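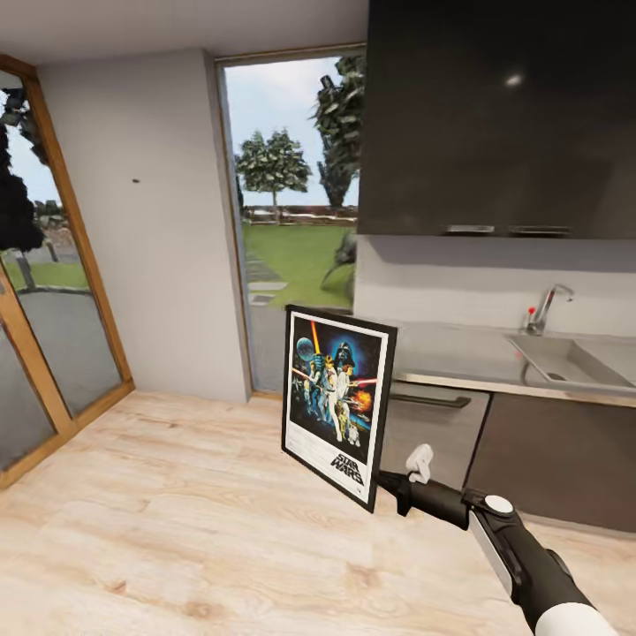 Vitier sim collection - pre-batch check, kitchen set, framed poster task
Batch 11, March

Scene loads, no missing textures - OK
Arm base fixed to world - OK
Gripper meets frame edge, no clipping thru - OK, recheck after every reset
Frame mass set - was default, fixed
Floor friction - OK
Faucet and sink collision on - OK. Slow tho
Joint limits / speed cap - OK, cap was off on 2 runs, pulled them
Emergency stop key mapped - OK
Success flag fires only on release - FAIL. Fires early, ticket with Luangrath
Episodes saved 3,945, kept 1,948. Rest are drops or timeouts, dont delete, Fustitico wants the failures too
Labels match task text - partly, "picture" vs "poster", pick one

Hold upload till flag is fixed.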